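Flastgate Self Storage: Frequently Asked Questions

Last updated June 2019

Renting a unit

What do I need to bring to rent a unit?
A government-issued photo ID and a payment card. If you are renting for a business, bring a copy of the business license too. The lease takes a few minutes to sign at the front desk, and you get your gate code the same day.

What sizes do you have?
Units start at closet size and go up to a full garage. The Vuria Street building has only the smaller indoor units. The Sotiropoulos Road building has both indoor units and drive-up units with roll doors. If you aren't sure what you need, make a list of your largest pieces first. Boxes stack, but couches, mattresses and dressers decide the size of the unit.

Is there a minimum stay?
One month. After that the lease runs month to month, and you can leave at any time with 9 days' notice. We don't refund part of a month, so it pays to plan your move-out close to your billing date.

Do I have to have insurance?
Yes. Many homeowners and renters policies cover goods in storage, and we accept those if you show us the declarations page. Otherwise you can buy a plan at the desk. The basic plan covers up to $1,000.

Packing and loading

How should I place large furniture?
Put tall pieces along the side walls and leave a walkway down the middle. Stand mattresses on edge in a cover. Take the legs off tables when they unscrew, and tape the bag of hardware to the underside of the tabletop. Keep a few inches between furniture and the walls so air can move. Leave anything you expect to need soon near the door.

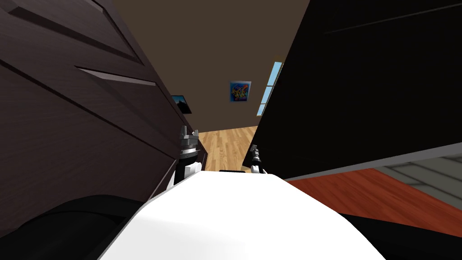 Can I use plastic wrap on wood furniture?
For the move itself, yes. For long storage, use cotton sheets or moving blankets. Plastic holds moisture against the finish and can leave cloudy marks. The same goes for leather.

Do you sell boxes and supplies?
Both offices sell boxes, tape, mattress covers, blankets and disc locks. Unused boxes can be returned with the receipt.

Do you have carts?
There are flat carts and hand trucks inside the loading door at each building. Please bring them back when you finish. They can't leave the property.

What is the floor limit for heavy items?
Ground-floor units can take any ordinary household load. Upstairs units at Vuria Street are limited to 390 pounds for any single item, which rules out most pianos and gun safes. Ask before you rent if you own something in that range.

How do I store stone, tile or garden ornaments?
Keep them on the floor and never on top of boxes. Brush off soil and let everything dry fully before you bring it in. Slabs and loose tiles should stand on edge against a wall with cardboard between them, or lie flat on a padded board if they are thin. Round pieces need something to stop them from rolling. A ring of rolled towel or a shallow box filled with crumpled paper works well. 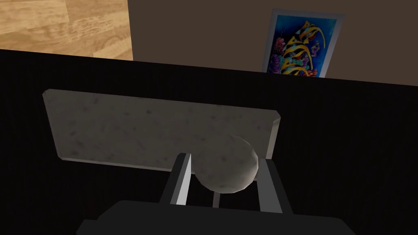 Unsealed stone also picks up rust stains, so don't let it touch metal shelving or garden tools. Planters should be emptied. We can't accept potting soil, mulch or live plants at either building.

What can't I store?
Food, plants, animals, gasoline, propane, paint thinner, fireworks, ammunition, tires without rims, and anything wet. Grills and mowers are fine once the tank has been removed or drained. The full list is on page 6 of the lease.

Access and billing

When can I get in?
Gate hours are longer than office hours and are posted at each entrance. Your code works only at the building where you rent. If the keypad doesn't take it, check that your account is paid up, then call the office.

Can someone else use my unit?
Yes, if you add them to the account as an authorized user. We will not open a gate or cut a lock for anyone who isn't on the lease, including family.

I lost my key. What now?
Come to the office with your ID. We can cut the lock for a fee and sell you a new one. We don't keep copies of tenant keys.

How do I pay?
Online, by phone, or at the desk. Autopay can be set up through the Zustesar tenant portal. We stopped taking cash in March.

What happens if I pay late?
There is a grace period, printed on your lease. After that a late fee is added and your gate code is turned off until the balance is paid. If you know a payment will be late, call us before the due date.

How do I move out?
Give notice through the portal or in writing, remove everything, sweep the floor and take your lock off. A unit with a lock still on it counts as occupied and will be billed for the next month. Large items left by the dumpster are charged to your account.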